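The Tidewitch of Grarncombe
Chapter 1: Terms of Employment

Rizal Wattimena had been dead for 2 days when the job offer came. It arrived by gull. The gull wanted a signature.

"I don't have hands," said Rizal.

The gull looked at him, then at the harbor, then ate the pen.

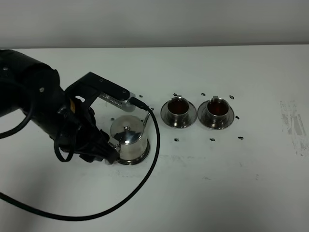
Teapot, with company.

By Monday he was standing — hovering, if you insist — in the kitchen of Melati Latuheru, last licensed tidewitch on the Binen coast. She had 1,173 drowned sailors on her books and wanted somebody to do the filing.

"Can you alphabetize?" she asked.

"I was a ship's navigator."

"So that's a no."

She put the kettle on. The sea outside the window rose an inch, thought better of it, and sat down again. Rizal asked about the pay. Melati said 100 years of rest, payable at the end, minus breakages. He asked what a ghost could possibly break.

"The last one broke the moon," she said. "We got it back up, but it's never hung straight."

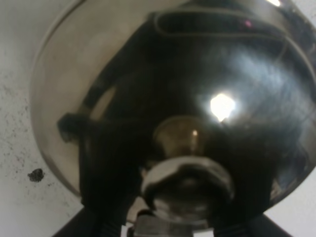
Polished metal, dark reflections.

The first file was marked HALIM, and it was damp. The second was marked GRORKAU, and it was growling. Rizal slid the second one under the first and hoped that counted as alphabetical order.

"Other way around," said Melati, without turning.

The file bit him. It shouldn't have been able to, and he said so, at length, while it chewed.
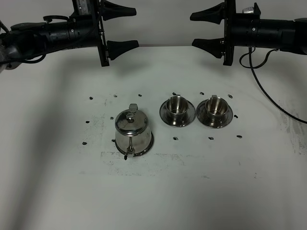
Chapter 2: Grorkau Wants a Word

"You're new," said the file, with its mouth full.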